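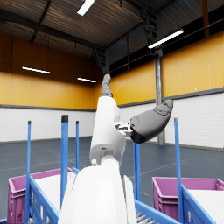
September, 7:40 am

Glue trials, second batch. Gajdoš hide glue vs the Midar fish glue, both on maple offcuts. Left clamped overnight, clamps off at 7.

Midar: 9 joints, 2 let go with hand pressure. Both were end grain so not a surprise. Rest held to the bench vise test, wood tore before the glue line did.

Gajdoš: still tacky at the squeeze-out. Pot was too thin I think, Wafula says he added water twice while I was at lunch. Need to write the mix on the lid from now on. Redo.

Scale reads 641 g for the full jar, lid included. Weigh again after the redo so we know what a batch really uses.

Marcela wants the Reltley chairs glued up before the end of the month. Told her not untill the hide glue is sorted. She asked about just using yellow glue. No, the back rails have to come apart again someday.

To do
- new brush, old one sheds
- ask Hurnum if they still sell the small pots
- sharpen the cabinet scraper (again)
- thermometer for the pot, the one in the drawer is stuck at teh same number

Wafula cutting more offcuts this afternoon. Same board if theres enough left.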